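Mon 18 June

Bins and plants day! Not glamorous, but I said I'd write these up properly after Sun-ja Bae went looking for what we'd changed in the corner last time and found a blank page, so here goes.

Started with the little wastebasket by the plants. It fills up at a ridiculous rate, nearly all of it tissues and scrunched-up paper, and I'm fairly sure most of that is us wiping down the bench with one tissue at a time (guilty). I've gone back to the pale blue liners. The Binby ones we had before were a nice snug fit but they split if you so much as looked at them, and I got tired of picking bits up off the tiles. The blue ones are too big for the basket, so you get a lot of spare bag hanging over the sides. I quite like that, more to grab hold of when you tie it up. We've got 57 left on the roll according to Ro-un Joo, who unrolled the lot to check and then had to roll it all back up again.

Note for whoever does the next order: the Keton liners come in rolls of 300 and I don't know where we'd put them. Ask for the small roll.

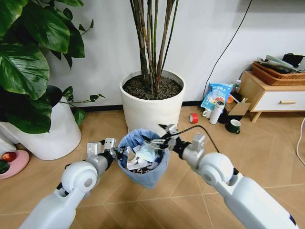

Then the plants, while I was down that end anyway. The tall bamboo-looking one in the big white planter is a puzzle. I still don't know what it is, Sun-ja says proper bamboo, I say something pretending to be, and the label went missing ages ago. Poked a finger in the soil and it was dry a good way down, so it got a slow drink, up to 5 cups, stopping when I saw water coming through at the bottom. There are little stones all through that soil and I think it drains faster than we give it credit for. Might try watering it on Mondays AND Thursdays for a bit and see if the stems stay green. The brown ones I've left alone for now, I can't tell whether they're dying or just like that.

The heart-leaf one next to it is having the time of its life. It's all over its pot and sending runners off towards the bamboo, and I keep meaning to cut them back. Ro-un wants cuttings for home so I've promised to wait. Wiped the big leaves with a damp cloth, 10 minutes well spent, they come up lovely and shiny. Gave it hardly any water.

Things to sort:

- bag for the bin: fold the edge right over the rim before you let go, otherwise it slides in on itself and you're fishing for it
- fruit goes on the pink dish, cores do NOT go in the paper bin, please, it's getting warm and we had flies last July
- Wan plant feed is on the shelf over the sink, half a cap in the can, don't use the Andton stuff, it's for tomatoes
- find out what the tall plant is!!

Sun-ja is in tomorrow and says she'll have a look at the roots if I leave the trowel out. Trowel is in the second drawer, under the tape.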